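My library card and the waiting room

2 Jul 2026
By Evie Penrose

So my neighbor Roland Lockwood got kicked off Getach last month. If you don't live around here, Getach is the message board where our whole town argues about potholes, lost cats and the school budget. Roland had posted 11 comments on the plan to sell the old bus depot to McIntyre, and one morning he just couldn't log in. The email said he'd broken "community standards." Which one? It didn't say.

Now, I don't agree with Roland on much (I think the depot should be sold, and I've told him so over the fence more than once). But I read every one of those comments and there wasn't a threat or a slur in there. He was grumpy! He used too many capital letters! If that's enough to get a person thrown out, half my family should be packing their bags.

People keep telling me it's a private company and it can do what it likes. Sure, legally, I guess. But the city posts its hearing notices on Getach now, and it takes questions for the council there too, so when you lose your account you lose your seat in the room. I don't see how a city can hand over its front door like that and then shrug when somebody gets locked out.

What I'd like is pretty small. Tell people which rule they broke and show them the post. Let them appeal to a human being with a name. And put the hearing notices on the city's own site as well, the way they used to be, so my sister can read them without handing over her phone number. 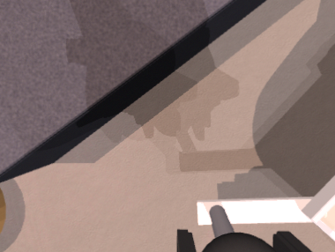

I wrote to both council members for our ward and asked for those things. One wrote back the same day, and she was very nice about it, but she told me to post my question on Getach. Roland laughed so hard he had to put down his hose. I've asked her for a paper form instead, and I'll be at the July meeting either way.

14 comments | 2 shares

Related
Who gets to speak at the depot hearing?
Zinau drops its real-name rule
Letters: Leave the Jinico mural alone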